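Search this site Enter keywords Go

Hand-Held Gripper Check — Kitchen Table Station, Padilla Site
Last updated February 21, 2022

Run this before every chopstick session. We wrote it after the pad slip on unit 3, when a finger pad worked free mid-grasp and the jaw closed on bare plastic. Good news: the fault is easy to catch once you know the feel of it, and the new check is a pleasure to run!

1. Finger pads
Press each blue pad sideways with your thumb. Any creep, tag the unit and pull it.
Comment: Unit 3 failed here. Pad replaced, passed on the second try. Lovely firm seat now.

2. Bolts and pivots
Look at every silver head on both fingers, then wiggle the linkage.
Comment: All tight. The paint-pen marks from October still line up — what a great little habit that was.

3. Jaw travel
Open wide over the cloth, close, open again. Listen for a click near the end.
Comment: Smooth on both units. Do it with the jaws clear of the chopsticks and the holder.

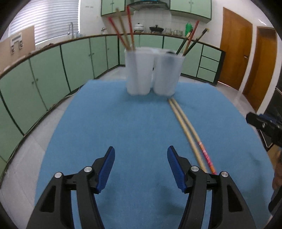 Takeshi Mizuno asks that we do step 3 twice on unit 3, once slow and once at working speed, as the slip only showed up at speed. Agreed, and added. Thanks, Takeshi!

4. Trigger release
Squeeze, hold for 60 seconds, let go. The jaws must spring back on their own.
Comment: Unit 3 was a touch lazy at first. A wipe along the linkage fixed it and it snaps back beautifully.

5. Shared reach
With two grippers at one table, agree out loud who goes in first. Fingers out of the triangular cutouts at all times.
Comment: We had one pinch (no broken skin) the same day as the slip. Logged under 992.

6. Approach to the holder
Bring the open jaws in around the cups and stop short. Check that neither pad touches before you start the grasp.
Comment: Much better than last round. The slow approach gives you time to see a crooked pad.

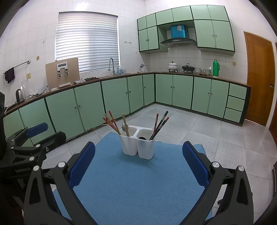 7. Stove and cords
Burners off, kettle unplugged, cords kept back from where people stand.
Comment: OK.

8. Sign-off
Write the unit number and your initials in the Brundo log. Failed units go in the red bin, tag facing out.
Comment: Units 2 and 3 cleared. Old pad from unit 3 bagged for Esis, who want to look at the glue.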